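Robots at Home, Unit 5: Hand-Held Grippers

Handout for the Sunday group. Bring the parts bag from Unit 4 and the laptop you don't mind getting glue on.

By now everyone has a gripper that opens. Several of them also close. Before bolting anything to an arm, we are going to carry the grippers around by hand and do the job ourselves, recording as we go. The arm gets its turn in Unit 6, by which time you'll have a fair idea of what you are asking of it.

The marker cube

Each gripper wears a cube with a printed black-and-white pattern on its faces. The software finds the pattern, knows how big it should be, and works out where the gripper is. It does this well as long as the pattern is flat, matte and the size you told it. Glossy paper under a desk lamp is a white rectangle as far as the software cares. So is a cube you have wrapped in clear tape to keep it nice.

Print at 100 percent. "Fit to page" cost the Celumitz build an entire March evening, and their gripper spent it reporting from somewhere under the floor.

Setting up the table

Use a plain top and clear it. Route the cables away from where your feet will be, or at least make peace with where they are. Check that both cubes stay visible through the full reach - elbows are the usual culprit, followed by sleeves.

The exercise

Work in pairs. One person performs the task with both grippers, the other watches the tracking. Pick up one small object, move it across the table, let go. Repeat eight times at the speed of someone who isn't being graded. Throw out any run where a cube drops out of tracking for more than five frames.

The Huvatby recordings from last term came to 664 runs, almost all of them usable after sorting. The sorting took longer than the recording.

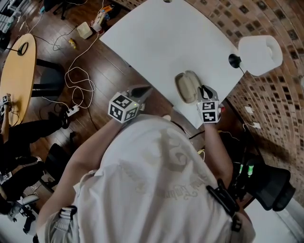

Notes and photo: Janka Kopecký, Drultau Shared Workshop

Both grippers want to be out in front of you with the patterned faces turned outward, and the fingers should come in low toward the object. Small rounded things are harder than they look, so start with a block.

For next time: label your files, charge your batteries, and read the Bettencourt wiring sheet as far as the second diagram. The third one is wrong.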